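Clearing out the pantry, part two

I said last time that I would finish the pantry by June, and I did, though only just. The shelves are down to what we eat. The rest went to the food bank in Hulme or into the compost.

The hard part was the dry goods. My aunt, Beverley Mellor, kept house here before me and bought flour and beans the way other people buy stamps. I found 2 tins of mustard powder older than I am. I threw out one and kept the other for the lid. 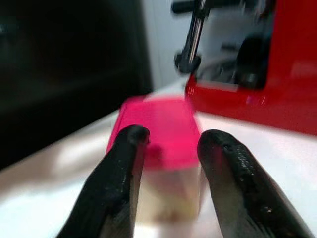

The mustard powder led me to her recipe notebooks. There are pages for pickled onions, green tomato chutney and a beet relish that calls for more vinegar than I would have thought safe. She wrote down weights but hardly ever times. "Boil until right" is the full method for the chutney. I have made it twice now and it was right once.

She also clipped things from a small household magazine called Torar, which she took by mail for years. I had never heard of it before I moved in. It was mostly recipes, with a letters page and a column on keeping a cold cellar. I have most of the run in a box under the stairs, and I have been reading it in the evenings with a pencil, marking what I want to try.

The cellar column is the best part. The writer signed off as Distell, no first name, and had strong views on apples. Apples were to be wrapped one at a time and kept away from potatoes. Onions were to hang. I followed this last fall and lost very few, so I have no complaint.

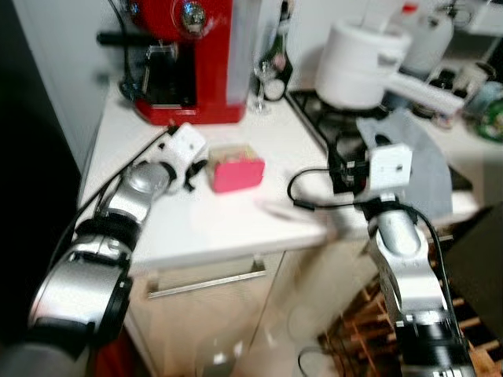

Torar, No. 670, p. 2

The piece I keep going back to is the one on drying herbs, and it disagrees with everything in my newer books. Distell says to cut them before breakfast and dry them in the dark, in paper, without tying the stems. My thyme has always been tied. I'll do half one way and half the other.

I asked Erhan Soylu at the garden club what he thought. He dries his on a window screen in the attic and sees no need for paper. He gave me a bag of his oregano – very strong, a little dusty – and I have been putting it on eggs.
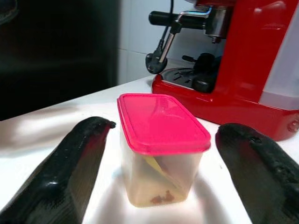 The last issue in the box is No. 789. I don't know if the magazine stopped there or if my aunt stopped paying for it. If anyone reading has a later one, please write, because the letters page has an argument about rhubarb that I would like to see settled.

Next is the cupboard over the stove. I have looked inside it once and it's mostly jars.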